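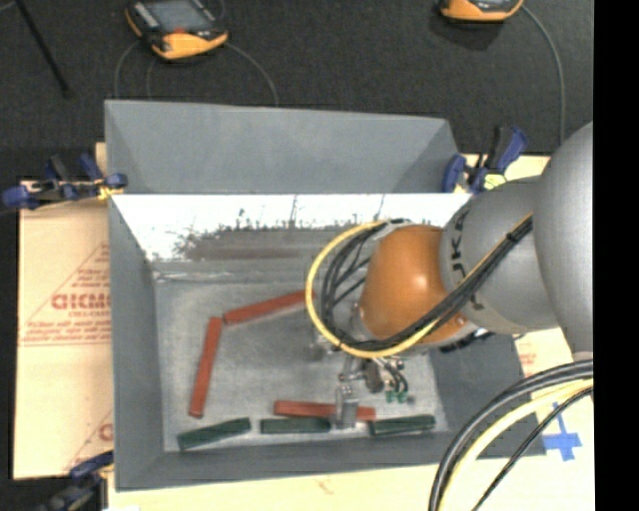 La celda con las barras rojas y verdes en el cajón gris

Foro Taller y Automatización > Compras y presupuestos
Tema: Presupuesto para la segunda celda de picking, ¿qué me dejo?

colette_c
¡Buenas! Estoy montando el presupuesto para la segunda celda, la de Sterkside, y quiero que sea parecida a la de la foto. El brazo ya lo tengo cerrado, lo que me baila es todo lo demás: pinza, cajón, cables, sujeción. Nelteck me pide 3332 euros por pinza, brida y cableado, plazo de entrega 6 semanas. ¿Lo veis caro? Tengo que pasar los números en enero.

loic_mallet
Por la pinza no me parece una locura, pero pregunta si va incluida la manguera. En Clulton nos la cobraron aparte y dolió. Y mete ya una partida para guiado de cables, que ese lazo que da la vuelta a la tapa naranja yo no lo quería en una celda que trabaje todo el día.

tulin.coskun
Pues yo no gastaría ahí todavía. Para pruebas, una brida de plástico y a correr. Los paquetes de guiado son caros y luego cambias de pinza y no te vale ni la mitad.

loic_mallet
@tulin.coskun una brida aguanta hasta que no aguanta. Un cable cortado es un día parado, y eso también es presupuesto.

kcabanatuan
Yo miraría antes la sujeción del cajón. Con sargentos vale para empezar, pero si lo quitas y lo pones a menudo acabas recalibrando cada dos por tres. Nosotros encargamos en Brunet una placa con topes – 100 euros – y se acabó el problema.

colette_c
Lo de la placa me lo apunto, ¡gracias! ¿Y el cajón? El de paredes inclinadas me gusta porque las barras tienden a irse hacia el fondo, pero me preocupa la pinza cuando una se queda pegada a la pared.

margaux_cordier
Pide dedos más estrechos a Nelteck antes de firmar, que después te los facturan como pieza especial. Y repuestos, siempre un juego de más. Yo reservo un 20 % para imprevistos y nunca me ha sobrado.

tulin.coskun
¿Un 20? Con eso en mi empresa no me aprueban ni el café.

colette_c
Jaja, a mí tampoco, lo repartiré entre partidas. Entonces: pinza con dedos estrechos, placa de Brunet y guiado de cables como opción. Le escribo a Nelteck esta tarde y os cuento qué dicen de la manguera.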